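Hinton Keep-Out Guard Kit, Part 884
Made by Bogdan, Gimatcombe

The Hinton kit sets a fixed working limit for two small arms that share one cell. It consists of 4 corner brackets, 2 limit stops and a printed setup sheet. Assembled weight is 294 g. The stops clamp to the base joint and need no drilling.

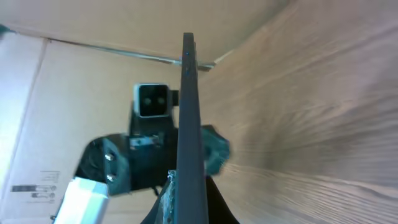 Clearance is measured from the outermost fitted part of each arm, with the gripper fully open. Catalog reach figures leave out accessories and must not be used for this. A twin-lens camera housing at the top of an arm, or a bracket projecting sideways near it, counts as part of the arm and goes on the setup sheet. Walls and overhead panels are entered the same way, including cardboard ones.

Repeat the check after any change of finger, camera or mount. Run the first pass at reduced speed with a hand on the stop button. The kit does not replace a risk assessment.

Setup sheet revised in March by Marius Ilie. Spare stops are sold in pairs.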